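4. Moving your music library to the Flomis player

Do this after the player is on your home network and before you pair any speakers. A library of 1,000 albums takes more than 10 hours to copy over Wi-Fi, so use a network cable if you have one.

1. Open the Flomis app and go to Settings, then Library.
2. Tap Add source. Choose the computer or drive that holds your files.
3. Pick the top music folder. The player reads up to 14 levels of folders below it.
4. Tap Copy. The front light blinks white until the copy ends.
5. Tap Check tags. Tracks with no artist name go into a list called Unsorted.

Caution: Do not unplug the player while the light is blinking. A broken copy has to be started again from step 2.

Note: Playlists made in Ornimum come across with the files. Playlists from other programs must be saved as M3U first – the player skips any other type.

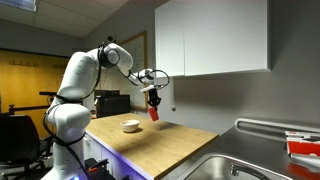
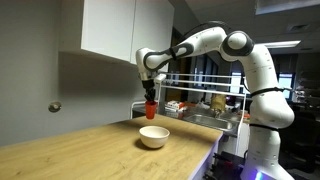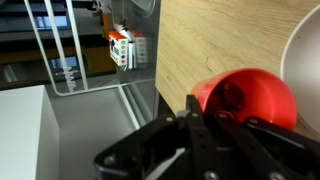
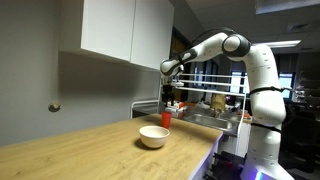

What happens to songs I already have on the player?
They stay where they are. If a copied track has the same title, artist and length as one on the player, the new file is skipped and the old one keeps its play count.

6. Go to Library, then Artwork, and tap Find missing covers. Covers larger than 10 MB are not shown.
7. Restart the player from the app.

Playlist names can have up to 64 characters. Longer names are shortened on the player's display – the full name still shows in the app.

Section revised 14 August 2026, Lavanya Palaniappan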